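양팔 로봇 셀 정비 회의록
구분: 휠체어 접기·이동 작업 셀, 3월 정기 점검분
장소: 제2시험실 옆 회의실, 오후 2시 시작
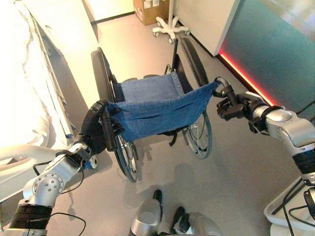
참석: Roy Ashworth(주재), 정비 담당, 제어 담당, 안전 담당, 기록 담당
불참: 구매 담당(서면 의견 제출)
배포: 셀 운용자 전원, Clukano 과제 관리 폴더

1. 전회 조치 사항 확인

1-1. 우측 손목 커넥터 교체 건. 교체 완료. 교체 후 통신 오류 로그에 신규 항목 없음. 종결 처리한다.

1-2. 좌측 그리퍼 손가락 패드 마모 건. 예비품 한 조로 교체하였으나 패드 두께가 기존 품과 달라 닫힘 위치 영점을 다시 잡아야 한다. 제어 담당이 임시 보정값을 입력해 둔 상태이며 정식 보정은 실시하지 않았다. 미결로 이월한다. 상세 내용은 3항 참조.

1-3. 점검표 양식 개정 건. 안전 담당 초안 회람 완료. 이의 없음. 이번 점검분부터 개정 양식을 사용한다.

2. 운용 현황

2-1. 누적 파지 횟수는 카운터 기준 3000회에 도달하였다. Jeridus 정비 지침서상 손가락 패드와 손목 체결부를 점검해야 하는 시점에 해당한다. 좌측 패드는 1-2항과 같이 선교체되었으므로 이번에는 우측 패드와 양측 손목 체결부를 대상으로 한다.

2-2. 전회 회의 이후 보호 정지는 거의 162건으로 집계되었다. 중복 기록이 일부 섞여 있어 확정 수치는 제어 담당이 정리 후 공지한다. 원인 코드별로는 우측 팔의 힘 한계 초과가 가장 많고, 나머지는 통신 지연과 수동 정지로 분류된다.

2-3. 힘 한계 초과는 우측 그리퍼가 손잡이를 쥔 채 당기는 구간에 몰려 있다. 좌측은 시트 앞쪽 가장자리 부근의 옆면을 잡는 자세로, 같은 구간에서 초과 기록이 드물다. 정비 담당은 우측 파지점이 높아 당길 때 손목에 모멘트가 크게 걸린다고 설명하였다. 제어 담당은 좌우 팔의 시작 시점 차이도 영향이 있다고 보았다. 두 원인을 분리하여 확인하기로 한다.

3. 그리퍼 및 손목

3-1. 좌측 그리퍼 영점. 임시 보정값으로는 완전 닫힘 판정이 늦게 들어온다. 물체가 없는 상태에서 닫힘과 열림을 각각 5회 반복하고, 위치 편차를 기록한 뒤 평균값을 영점으로 등록한다. 등록 후 제어기를 재기동하여 값이 유지되는지 확인한다. 담당: 제어. 기한: 금요일.

3-2. 우측 그리퍼 패드. 분리 후 표면 갈라짐과 접착면 들뜸을 확인한다. 손잡이에 닿는 안쪽 면을 우선 점검한다. 교체 시 좌측과 같은 두께의 패드를 사용하며, 혼용은 허용하지 않는다.

3-3. 손목 체결 볼트. 양측 모두 토크 렌치로 재확인하고 합마크를 새로 긋는다. 기존 합마크는 지운다. 전회 점검에서 구 합마크와 신 합마크가 겹쳐 판독이 어려웠다.

3-4. 구매 담당 서면 의견: Gosling 측 패드 납기가 길어졌으므로 예비품 한 조는 항상 남길 것. 회의에서는 두 조 보유로 상향하기로 하였다. 발주는 이번 점검 결과와 관계없이 진행한다.

4. 케이블 및 외장

4-1. 좌측 팔 케이블은 팔꿈치가 최대로 굽혀진 자세에서 여유 길이를 확인한다. 고정 클립을 지나치게 조이면 피복이 눌리므로 손으로 밀어 조금 움직이는 정도를 기준으로 삼는다.

4-2. 주름 커버는 접힌 골 안쪽의 이물과 찢어짐을 본다. 청소는 마른 천으로 하고 용제는 사용하지 않는다.

4-3. 관절 외장의 나사 구멍 부근은 분진이 쌓이기 쉽다. 압축 공기를 직접 불어 넣지 말 것. 정비 담당이 소형 흡입 노즐 사용을 제안하였고 채택되었다.

4-4. 트레이 또는 카트 위 배선은 전원선과 신호선을 나누어 묶고 양 끝에 명찰을 단다. 명찰 번호는 Edow 배선도 번호와 일치시킨다. 배선도에 없는 선이 발견되면 임의로 제거하지 말고 제어 담당에게 통보한다.

5. 작업 대상 및 셀 배치

5-1. 시험용 휠체어는 수동식 현용품을 계속 사용한다. 시트 천이 처져 있으면 좌측 파지 높이가 달라질 수 있다는 지적이 있었다. 매 시험 전 시트 앞쪽 가장자리 높이를 측정하여 기록지에 적는다. 허용 편차는 자료가 모인 뒤 정한다.

5-2. 뒷바퀴 스포크 사이로 그리퍼 손가락이 들어갈 가능성에 대하여 안전 담당이 질의하였다. 현재 경로에는 여유가 있으나 휠체어가 틀어져 놓인 경우는 검증되지 않았다. 바퀴 주변을 진입 금지 영역으로 추가 등록하고, 저속 모드로 경로를 다시 확인한다.

5-3. 침대와 휠체어 사이 간격. 침대 난간은 좌측 팔의 팔꿈치가 바깥으로 벌어질 때 간섭할 우려가 있다. 난간을 내린 상태와 올린 상태 양쪽에서 충돌 모델을 갱신한다. 바퀴 달린 스탠드와 상자는 모델에 포함하지 않고, 시험 전에 작업 반경 밖으로 옮기는 것으로 한다. 이 항목을 개정 점검표에 추가한다.

5-4. 바닥의 휠체어 시작 위치 표시는 테이프 방식으로 한다. 바닥과 구별되는 색을 쓰되, 벽 하단의 적색 조명 아래에서도 식별되는지 먼저 확인한다.

6. 정비 절차 및 잠금

6-1. 패드 교체와 볼트 재확인은 전원 차단 후 실시한다. 영점 등록만 통전 상태에서 실시하며, 이때 비상정지 담당 1인을 별도로 둔다. 교시 조작자가 비상정지 담당을 겸하지 않는다.

6-2. 휠체어를 쥔 상태에서 전원을 차단하면 그리퍼가 마지막 위치를 유지한다. 해제할 때는 휠체어를 먼저 받친 뒤 수동 해제 순서를 따른다. 신규 운용자 두 명에게 해당 순서를 실습시키기로 한다.

6-3. 점검 후 복귀 시험은 무부하 동작, 휠체어 파지, 당김 순으로 진행한다. 중간에 힘 한계 초과가 발생하면 한계값을 올리지 말고 그 단계에서 중지하여 로그를 보존한다. Roy Ashworth는 지난번 한계값 임시 변경 이력이 문서로 남지 않은 점을 지적하였다. 이후 모든 변경은 변경 대장에 기입한다.

7. 조치 목록

좌측 그리퍼 영점 등록: 제어 담당, 금요일
보호 정지 로그 중복 제거 및 확정 수치 공지: 제어 담당, 금요일
우측 패드 점검, 양측 손목 볼트 재확인: 정비 담당, 3월 중
케이블 명찰 부착 및 배선도 대조: 정비 담당, 3월 중
바퀴 주변 진입 금지 영역 등록, 침대 난간 충돌 모델 갱신: 제어 담당, 복귀 시험 전
점검표 항목 추가: 안전 담당, 복귀 시험 전
패드 예비품 발주: 구매 담당, 즉시
수동 해제 실습: 안전 담당, 일정 별도 통보

8. 기타

8-1. 좌우 팔 시작 시점 차이는 우측 패드 점검 후 별도 시험으로 확인한다. 패드 상태와 시점 조정을 동시에 바꾸지 않는다.

8-2. 차기 회의는 복귀 시험 결과가 나온 뒤 소집한다. 시험 로그 원본은 회의 전날까지 과제 폴더에 올린다.

오후 3시 40분 폐회. 작성: 기록 담당. 확인: Roy Ashworth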